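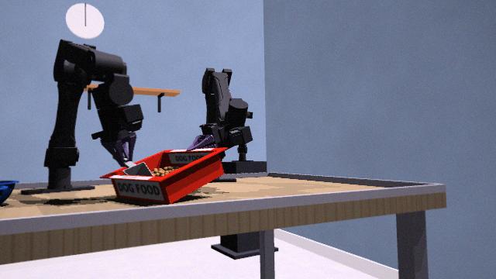
STUDENT PROJECTS / ROBOTICS LAB

Two-Arm Scooping in Simulation: Project Report
Kunitdale Technical College, Robotics Project Course
Submitted 2019-01-14

1. Task

The project covers a simulated two-arm task in which dog food is moved from a red bin to blue bowls with a metal scoop. The left arm handles the scoop. The right arm holds or tilts the bin by its rim. The task was chosen from the course list because it needs both arms at the same time and because loose kibble is hard to model as a single object.

Our team, Wanalik, was responsible for the scene, the control of both arms and the test runs. The physics engine and the arm models came with the course software, Senon, and were not changed.

2. Scene setup

Each piece of kibble is a separate rigid body with a simplified collision shape. The bin was first filled with 600 pieces. At that setting the solver fell behind whenever the scoop entered the pile, and pieces were pushed through the bin wall. The count was lowered to 300 and the visible mesh was made slightly larger than the collision shape, so the bin still looks full.

Friction between kibble and scoop was set by hand. Low values let the load slide off during the lift. High values made the pieces stick together in a clump that did not break up over the bowl.

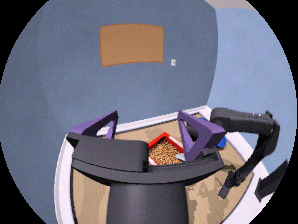 The wrist view was added in July. Before that, the operator had only the fixed views and could not judge the distance between the fingertips and the scoop handle. The wide lens distorts straight edges, and we did not correct for this, as the view is used only by the operator and not by the controller.

3. Control

Both arms are driven from recorded operator input, replayed at 30 Hz. Joint targets are filtered before they reach the arm. Without the filter, small hand movements at the wrist were enough to shake kibble off the blade.

The right gripper closes on the rim before the scoop goes in. In early runs with the left arm alone, the bin slid across the table as soon as the blade met resistance.

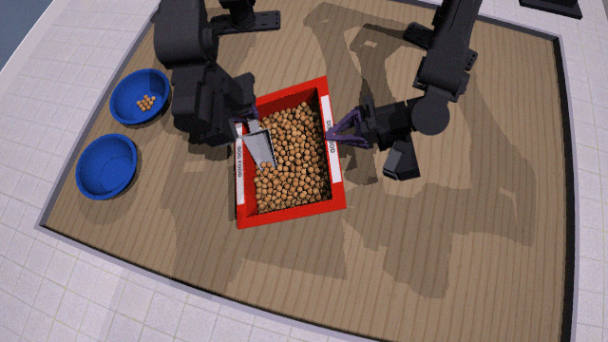

Runs were scored by the amount of kibble in the bowls at the end and by spills on the table. A run was stopped if the scoop was dropped or the bin turned over.

4. Results

We recorded 40 runs. Most failures came from the grasp on the scoop handle, which is thin compared with the fingers and rotates when the load is off center. Tilting the bin helped when the pile was low, but it also moved the handle out of the planned grasp position.

5. Open issues

Contact between the rim and the right gripper still jitters under load. The bowls are not fixed to the table and can be pushed by the scoop. The scene files and replay scripts are stored in the Mansilla folder on the course server.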